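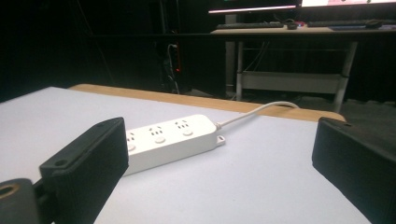 Weiße Steckdosenleiste auf weißer Tischplatte

Von: Hubert Mazurek
An: Liste Mobilgeräte
Datum: 29. September 2020
Betreff: Re: Horow Bravo — jetzt zuschlagen?

Hallo Vasilică, hallo Liste,

ich antworte mal zwischen den Zeilen, weil mir beim Lesen an mehreren Stellen der Kaffee kalt geworden ist.

Vasilică Nistor schrieb:
> Hallo zusammen, ich wollte fragen, ob schon jemand das neue Bravo von
> Horow vorbestellt hat. Seltdale listet es für 798 Euro, und nach dem, was
> auf der Vorstellung gezeigt wurde, finde ich den Preis völlig in Ordnung.
> Das Ding hat alles, was wir uns hier auf der Liste seit Jahren wünschen:
> großer Akku, fünf Jahre Updates, entsperrbarer Bootloader.

Auf der Vorstellung gezeigt wurde ein Gerät auf einem Drehteller hinter Glas und eine Folie mit Stichworten. Ich habe mir den Mitschnitt ganz angesehen, auch den Teil nach dem Applaus, in dem die Fragen kamen. Beim Bootloader hieß es auf Nachfrage, man "prüfe derzeit einen Prozess". Das kenne ich vom Vorgänger. Da wurde auch geprüft, und am Ende gab es ein Formular, auf das ich bis heute keine Antwort habe. Entsperrbar ist ein Gerät für mich, wenn jemand hier auf der Liste es entsperrt hat und danach noch telefonieren kann.

> Die fünf Jahre Updates sind doch mal eine Ansage. Das macht sonst kaum
> jemand in der Preisklasse.

Lies bitte die Fußnote. Zugesagt sind "bis zu 5 Jahre Sicherheitsaktualisierungen ab Markteinführung". "Bis zu" ist auch mit einem einzigen Update erfüllt, wenn man böswillig liest, und ich lese bei Horow inzwischen böswillig. Und ab Markteinführung heißt: Wer das Gerät in zwei Jahren als Auslaufmodell kauft, bekommt den Rest. Kein Wort dazu, in welchem Abstand die Updates kommen, und kein Wort zu neuen Android-Versionen. Auf der Produktseite steht etwas von "zukunftssicher". Darunter kann ich mir vorstellen, was ich will, und das soll ich wohl auch.

Beim Vorgänger kam der Patch vom Januar, als bei mir schon die Kastanien blühten. Ich habe damals den Support angeschrieben und zur Antwort bekommen, die Verteilung erfolge "in Wellen". Meine Welle war dann offenbar die letzte.

> Und der Akku! In deren Test lief das Gerät 1.506 Minuten am Stück mit
> Video. Das ist mehr als ein voller Tag.

Dazu habe ich ein paar Einwände, die ich der Reihe nach aufschreibe, damit man mir einzeln widersprechen kann.

1. Die Zahl stammt aus dem Hause Horow. Gemessen hat laut Fußnote das "interne Labor". Das muss nicht falsch sein, aber ich hätte gern gewusst, mit welcher Helligkeit, mit welchem Format und ob das Video vom Gerätespeicher kam oder über WLAN. Steht nirgends. Bei Flugmodus, gedimmtem Display und einem Clip in Endlosschleife glaube ich die 1.506 Minuten gern, nur benutze ich mein Telefon so nie.

2. Das Testgerät war ein Vorserienmuster. Was in der Vorserie steckt und was nachher im Karton von Seltdale liegt, ist schon bei anderen Herstellern auseinandergelaufen. Wir hatten hier den langen Faden über das Display, das im Laden plötzlich grünstichig war, den suche ich jetzt nicht raus, steht im Archiv.

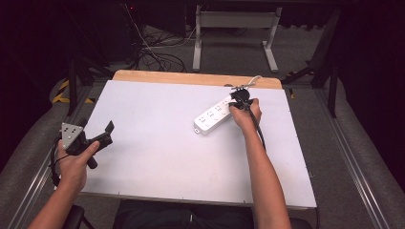 3. Laden. Auf der Folie ist die Rede von "Schnellladen", und im Kleingedruckten liegt das passende Netzteil nicht bei. Wer also die beworbene Ladezeit haben will, kauft ein Netzteil von Horow dazu oder hofft, dass ein fremdes mit demselben Protokoll ausgehandelt wird. Ob das Bravo nach Standard lädt oder wieder mit einer Eigenentwicklung, habe ich per Mail gefragt. Antwort: "Das Bravo ist mit allen gängigen Ladegeräten kompatibel." Ja, kompatibel ist auch mein alter Klotz vom E-Reader, der braucht dann halt die ganze Nacht.

4. Tausch. Die Rückseite ist verklebt. Für den Akkuwechsel nennt Horow keinen Preis, verweist auf Servicepartner und nennt auch die nicht. Fünf Jahre Updates auf einem Akku, der nach der halben Zeit schlappmacht, sind ein merkwürdiges Versprechen. Wenn das ernst gemeint wäre, gäbe es eine Ersatzteilnummer.

Weiter im Text.

> Notfalls gibt es ja noch Vallasine. Die haben den Vorgänger auch
> unterstützt, da wird das Bravo sicher bald eine stabile Version bekommen.

Das "notfalls" und das "sicher bald" hätte ich gern getrennt besprochen. Ich habe Vallasine auf dem Vorgänger laufen, täglich, und ich bin den Leuten dort dankbar. Aber die Portierung hing an einer einzigen Person, und die Kamera kann bis heute keine Zeitlupe, weil die Treiber fehlen. Horow hatte die Kernelquellen zugesagt und dann ein Archiv hochgeladen, das sich nicht übersetzen ließ. Zwei Dateien fehlten schlicht. Nach einem halben Jahr kamen sie nach, unter anderer Adresse und ohne Hinweis.

Für das Bravo gibt es bei Vallasine im Moment einen Eintrag im Wiki mit dem Text "geplant". Den hat irgendwer angelegt, der laut Profil sonst nichts beigetragen hat. Entwickler mit Gerät: keiner, den ich finden könnte. Falls hier jemand mehr weiß, bitte melden, da lasse ich mich gern korrigieren. Bis dahin würde ich auf dieses Pferd kein Geld setzen, und schon gar nicht 798 Euro.

> Seltdale gibt außerdem 2 Jahre Garantie und wirbt mit unkomplizierter
> Rücknahme.

Garantie oder Gewährleistung? Das wird in jedem zweiten Shop durcheinandergeworfen. In den Bedingungen von Seltdale finde ich nur die Gewährleistung, die müssen sie ohnehin geben. Eine Garantie wäre etwas Freiwilliges obendrauf, und dann gäbe es irgendwo Garantiebedingungen. Ich habe keine gefunden. Und ob ein entsperrter Bootloader bei der Abwicklung Ärger macht, würde ich mir vorher schriftlich geben lassen. Mir hat man an der Hotline erst "kein Problem" gesagt und beim zweiten Anruf das Gegenteil.

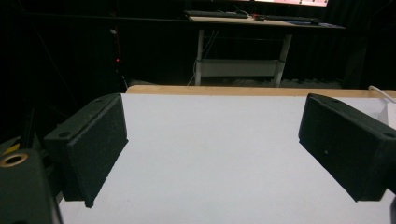
Die Rücknahme mag unkompliziert sein, beim Vorbestellen wird der Betrag trotzdem sofort abgebucht und der Liefertermin steht als "voraussichtlich" da. Du leihst denen also erst einmal Geld. Kann man machen, ich mache es bei Telefonen nicht mehr.

> Ich finde, man sollte eine Firma auch mal belohnen, wenn sie in die
> richtige Richtung geht. Sonst brauchen wir uns nicht wundern, wenn alle
> nur noch Wegwerfgeräte bauen.

Den Gedanken verstehe ich, und bei einem kleineren Betrag würde ich vielleicht mitgehen. Nur sehe ich die Richtung noch nicht, ich sehe die Ankündigung einer Richtung. Belohnt habe ich Horow schon einmal, mit dem Vorgänger, am Erscheinungstag und zum vollen Preis. Das erste halbe Jahr habe ich damit verbracht, hier Fehlerberichte zu schreiben, und der Näherungssensor spinnt immer noch: Wange am Gerät, Display an, Gespräch stumm. Meine Frau kennt das inzwischen und legt gleich auf und ruft neu an.

Was mich umstimmen würde, falls jemand von Horow mitliest (früher tat das mal einer): die Updatezusage ohne "bis zu" und mit einem Abstand in Wochen, ein Kernelarchiv, das am Verkaufstag durch den Compiler geht, und ein Preis für den Akkutausch auf der Webseite. Nichts davon kostet in der Entwicklung nennenswert etwas. Wenn das da ist, bestelle ich selbst und entschuldige mich hier in aller Form.

Vasilică, wenn du trotzdem vorbestellst: Schreib bitte gleich nach dem Auspacken, welcher Patchstand drauf ist, und ob in den Entwickleroptionen der Punkt zur OEM-Entsperrung überhaupt auftaucht oder ausgegraut ist. Und wenn du ein USB-Messgerät hast, häng es beim ersten Laden dazwischen, einmal mit einem normalen PD-Netzteil und einmal mit dem, was du sonst herumliegen hast. Die Werte interessieren mich mehr als jede Folie.

Noch eine Bitte an alle: unten nicht wieder den kompletten Faden mitzitieren. Die letzte Tageszusammenfassung bestand zur Hälfte aus Signaturen.

Gruß
Hubert

-- 
Hubert Mazurek
Vorgänger mit Vallasine, Näherungssensor abgeklebt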